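Budgeting a second arm for the kitchen bench – what am I missing?

trefor_p
Posted in: Purchasing and Planning

We run one arm on a mock kitchen counter and have approval to price a second for October. The Usix quote covers arm, controller and mount. I need to defend the rest of the line items. Current plan is 60 percent hardware, the remainder for integration, spares and props. Bench as it stands: 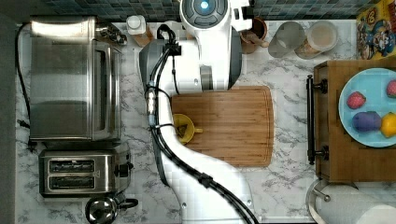
Replies (5)

1. fbalaskas
Cable management is missing from your list. External bundles clipped along the arm are a wear item. We replace ours every 2 months and carry a full spare set. Also price a longer counter. With the toaster oven and toaster down the left and a tray on the right, I don't see where a second base goes.

2. Komutby
Disagree on the counter. Hang the second arm from an overhead rail and leave the layout alone. Zamora sells a rail kit, 150 mm pitch, and it bolts to standard extrusion.

3. fbalaskas
Overhead works until you need a top camera. Then the rail is in every shot. Costed that one already, the hard way.

4. virgilio_e
Props are underbudgeted in most plans I review. Our list has 41 items and the cheap ones go first. Toy food is fine for pick and place but tells you little about grip force on real produce. Put mugs and plates on a recurring line, not capital.
Trefor, is service included in the Usix quote? Ours was not. Trasoveo does third-party calibration and came in lower.

5. trefor_p
Service is excluded, good catch. I will ask Trasoveo for a number. Not sold on the rail – we do use a top view, so Fotini's objection stands for us. Moving the toaster oven to a side cart costs nothing and may free enough depth for a pedestal. Will measure the reach overlap before I sign anything.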